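3.2 Materials and Viewing Conditions

Short display labels were prepared in four formats: printed card, painted board, cut vinyl, and raised foam letters. All labels were mounted at the same height and read from a fixed line on the floor. Lighting in the Warska test room came from overhead panels only, and the window blinds remained closed during all sessions. Labels contained one or two lines of text and no more than eight letters, a limit chosen to match the wall labels used at small fairs and school exhibits (Penrose and Ra, in press).

Foam letters differ from the other three formats in two ways that matter for reading speed. First, each letter is a separate piece, so spacing and baseline depend on the person who mounts it. Second, letters are usually sold in mixed color sets, so neighboring letters in one word seldom share a color. Earlier work on mixed-color words used screens almost exclusively, and the colors were matched for brightness. Purchased sets are not matched. A pale yellow letter and an orange letter from one package can differ widely in contrast against the same background, and the difference reverses in sign when the background is changed from white to black.

Contrast was therefore measured for every letter and background pair with a Corkik spot meter. Three readings were taken at the center of the stroke and the median was kept. Readings on fabric were less stable than readings on board, as folds in the cloth change the amount of light returned to the meter. Where two of the three readings differed by more than the tolerance given in Appendix B, the full set was repeated after the cloth had been smoothed.

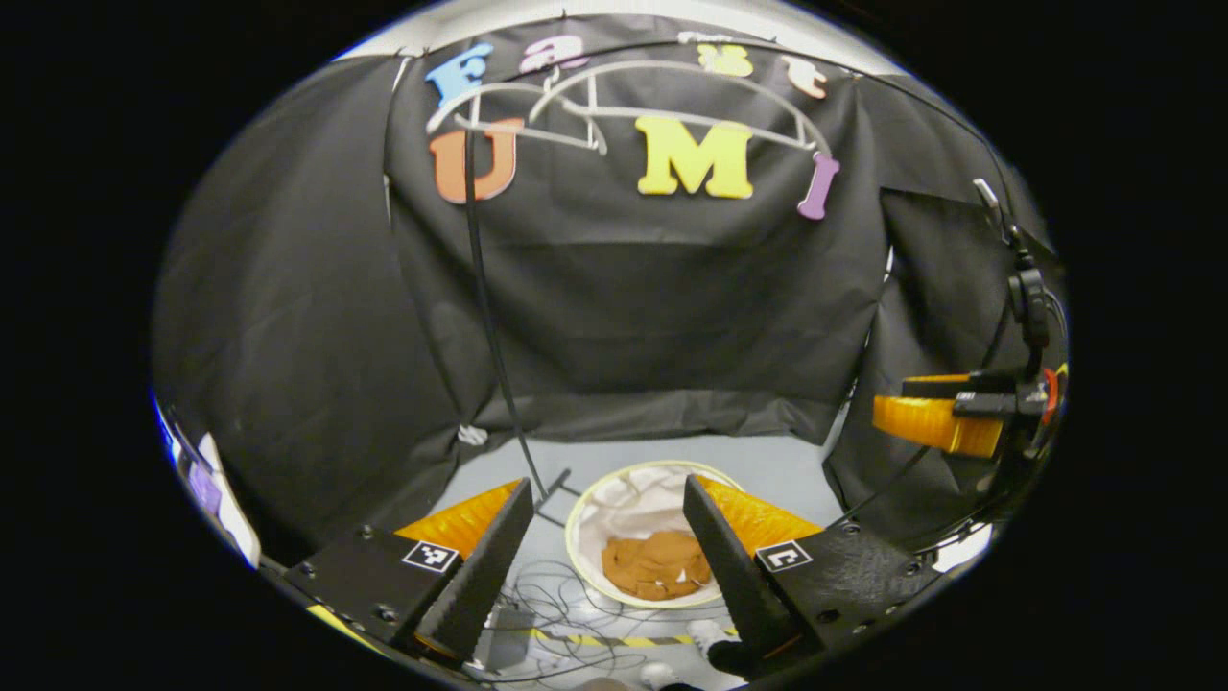
Figure 2. Foam letters in mixed colors on black fabric, arranged as a two-line label ("Fast" over "UMI") with a white wire outline.

Participants were 36 adults with normal or corrected vision, recruited through the Ebrahimi reading panel. Two were replaced after failing the color screening. Each participant read every label once, in an order set by a Latin square, and pressed a hand switch on starting to speak. The spoken response was recorded and scored later by two raters (Soltani and Blackwood) who worked separately and did not know which format had been shown. Disagreements were settled by a third rater.

Reading onset was defined as the interval between the opening of the shutter and the switch press. Trials shorter than 150 ms were treated as early presses and dropped. The upper limit was 1,000 ms for one-line labels. No upper limit was set for two-line labels, on which pilot readers often paused before starting, particularly if the second line was an unfamiliar letter string.

3.3 Spacing and Alignment

Mounting error was treated as a variable of interest and was not corrected. For each foam label we recorded the horizontal gap between neighboring letters, the vertical offset of each letter from a line fitted through the bases, and the rotation of each letter from vertical. Gaps were expressed as a share of mean letter width, which allows labels made from different sets to be compared directly. Rotation was coded as zero below two degrees, the limit of the Grendex overlay used for measurement.

Decorative elements placed near or across the letters were coded separately as present or absent. We did not attempt to grade them by size or complexity. Jin (personal communication, 3/31/16) has suggested that the share of letter area crossed by a decorative line may be a better predictor than presence alone, and the coding sheets retain enough detail for that measure to be computed later.

Models were fitted with participant and label as random effects. Format, contrast, gap, offset, and rotation were entered together, followed by the interaction of contrast with format. Printed card served as the reference level throughout.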